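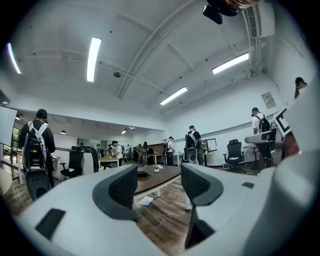
3.2 Recruitment and interviews

Families were recruited through the child and adolescent outpatient clinic in Murbridge and its smaller branch in Kitier. Both clinics take referrals from family doctors and schools, and both use the same intake form, the Kastari checklist, which parents fill out at home and bring to the first visit. We wrote to the parents or guardians of every child aged six to 12 who had been placed on the waiting list for an attention or learning assessment and had not yet been seen. Children already under the care of another psychiatric service were left out.

Of the families who replied, 70 agreed to take part. Ten withdrew before the first interview, most of them after being offered an earlier appointment elsewhere, which left 60 for the analysis. The two clinics were not equally represented. Kitier has fewer families on its list and a longer wait, and 16 of the 60 families came from there.

Each parent was interviewed twice, once at entry to the study and once after the assessment had taken place. The interviews followed a written guide with open questions on daily routines, contact with the school, help from relatives, and what the parent had been told about the wait. Parents chose where to meet. Most picked their own home, and a smaller group preferred the clinic on a Thursday, when it stays open into the evening. Interviews were held by two of the authors (MG and NL), neither of whom worked at the clinics. Where both parents wished to attend, they were interviewed together and treated as one case.

3.3 Coding

Interviews were recorded, typed out in full, and read by both interviewers before any coding was done. A first list of codes was drawn up by Melati Ginting from a small set of transcripts chosen to cover both clinics. Ningsih Lumbantobing applied the same list to the same transcripts without seeing the first set of codes. Disagreements were settled in discussion, and where this failed, Olesia Fedoruk made the final choice. The largest group of disagreements concerned statements about blame, where it was hard to separate what parents thought of themselves from what they believed teachers thought of them. We split this code in two and went back over the transcripts already finished.

The full set produced more than 4,000 coded passages. Passages shorter than a sentence were kept only when they answered a direct question.

3.4 Changes during the study

The Kitier branch moved to the Sumampouw building in July, while second interviews were still going on. Three families had their assessments put off as a result. We kept these families in the sample and marked their transcripts, as the move itself came up in what they said. A second reading of the results with these three cases removed did not change the main themes. The wording of the clinic's waiting list letter was also revised in that month, and parents recruited later had therefore received a clearer estimate of the wait than those recruited at the start.

Figure 2. White hand-held gripper with two curved, dark gray fingers.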